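Drasberg Layering Die Set, Picket Gate

The Drasberg Picket Gate is a set of 5 thin metal dies for card makers. It cuts a garden gate, two gate posts, a strip of fence and a small latch. The gate is cut as a separate piece, so you can glue it flat or fold the side tab and have it open on the front of the card.

The dies fit any home die cutting machine with a platform wide enough for an A2 card. Use the same plate stack you use for other thin dies. If your machine leaves a few spots uncut, add one sheet of copy paper as a shim and run it through again. The latch is the smallest piece and cuts best from smooth cardstock. On textured paper it tends to tear where the hook narrows.

We cut all our samples from Wetavance smooth cardstock, the 160 sheet pack. Heavier paper also works for the posts and the fence, but the gate tab gets stiff and should be scored before you fold it.

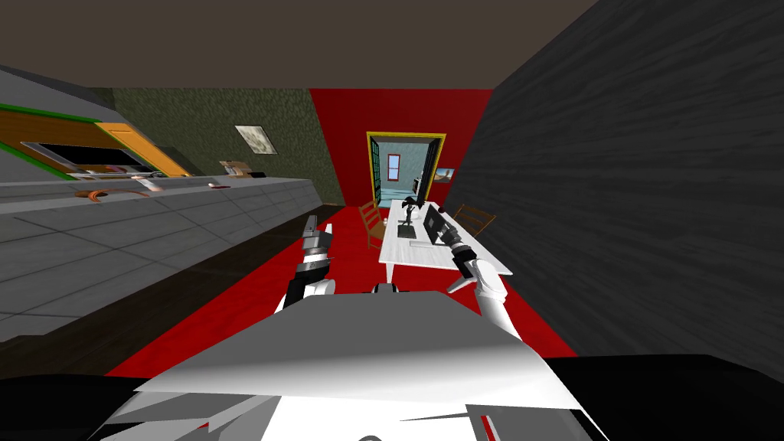
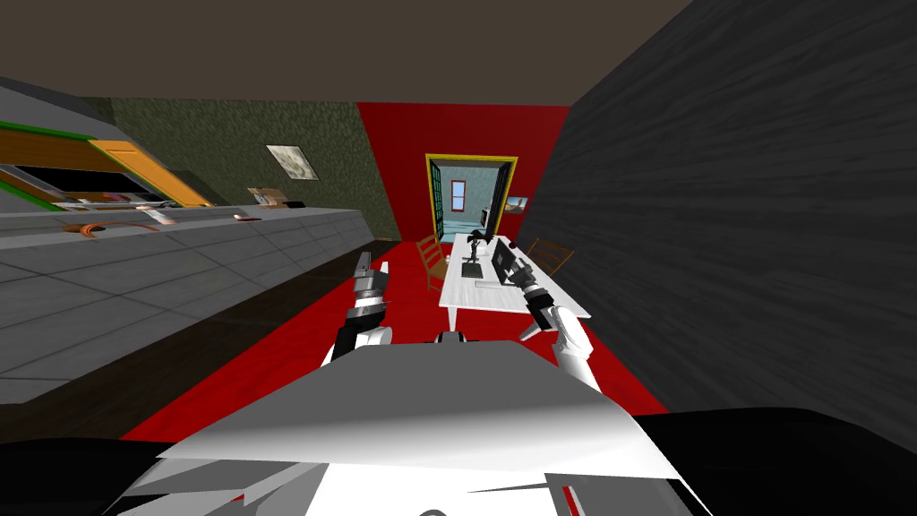
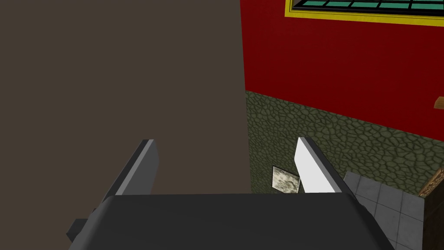

To put the gate together, cut the posts first and glue them to the card front. Leave the left edge of the gate free of glue except for the tab. Tuck the tab behind the left post and press it down for a minute or so. Foam tape can go under the posts if you want more depth, but keep it off the tab or the gate will not close flat.

The fence strip can be cut more than once and joined end to end. The last picket on each strip is half width, so two strips overlap to make one full picket. Trim the end that runs off the card.

Arruda ink pads work well for shading the edges. Use a dry blending brush and ink the pieces before you glue them. White pigment ink takes longer to dry on dark paper and will smear if you stack the layers too soon.

The set comes on a magnetic sheet in a clear sleeve. Stamps, paper and ink are sold separately. Item number 900. The first run sold out and the set was restocked Apr 28, 2018. Limit 2 per order while the new stock lasts.

Related items
Drasberg Window Box Dies
Drasberg Stitched Oval Dies
Vovo Garden Sentiments Clear Stamp Set
Arruda Pigment Ink Pad, White
Wetavance Smooth Cardstock, 160 Sheets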